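Review: the Hosodar placement-sampling method for tabletop manipulation
Eduardo Morais, 6/11/22

The Hosodar method was published by the Oravec group in April as a means of collecting training demonstrations for robot arms at modest cost. Its central proposal is simple. The work surface is ruled into cells with adhesive tape, the object is assigned to a cell before each demonstration, and the assignments are drawn so that every part of the surface is used. This review considers whether the method merits adoption by laboratories of small to medium size.

The materials required are inexpensive and widely available. Kraft paper and blue painter's tape are sufficient, and a grid can be laid by one person without special training. Durability is a lesser strength. Tape that has been lifted and pressed down again does not return to a true line, and a worn junction makes the assigned cell harder to judge from the wrist camera, where the lines already run at a slant.

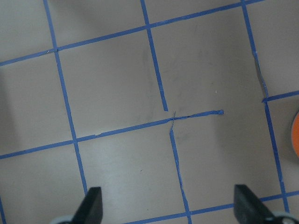
Wrist camera view of the grid, with a crumpled junction between the gripper fingers.

Users are advised to inspect the junctions before each session. The written guide provided by Oravec gives no instruction on this point, and we consider that an omission.

The published results rest on 1,601 demonstrations. Policies trained on grid-sampled data were compared with policies trained on the same quantity of data with free placement, each being given 64 test trials. The advantage of the grid was clearest in the outer cells, which operators tend to neglect when left to choose for themselves. In the central cells the difference was slight.
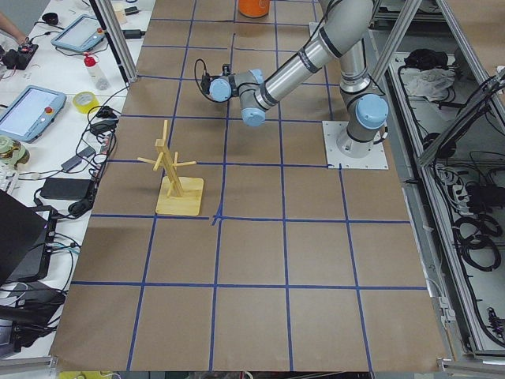 Mug tree standing on the taped grid, with the arm at the right of the table.

The choice of a mug tree as a test object is a sound one. Its pegs project sideways at different heights, so that the direction in which the stand is turned matters as much as its cell. The method records the cell but makes no provision for rotation - a serious limit for objects of this kind. 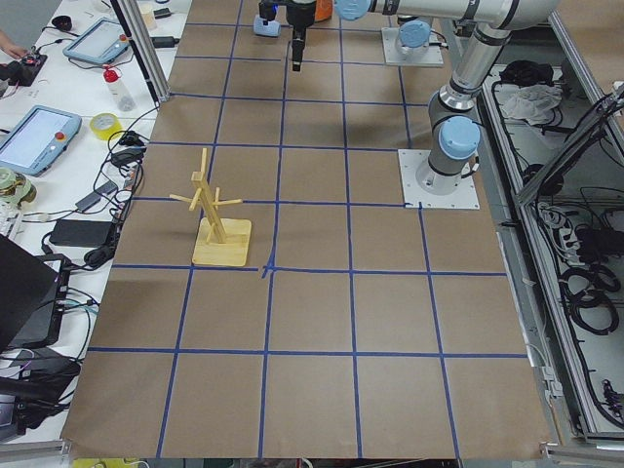 We also compared the Hosodar record sheets with those of the earlier Cideo procedure. The Hosodar sheets are shorter and easier to complete, although they do not allow a failed attempt to be logged against its cell. Laboratories that use Sudent software for their records will need to add this field by hand.

The method is recommended for fixed-table work with upright objects. Where rotation is important, it should be used only with a separate schedule of angles. A revised guide covering tape upkeep would be welcome.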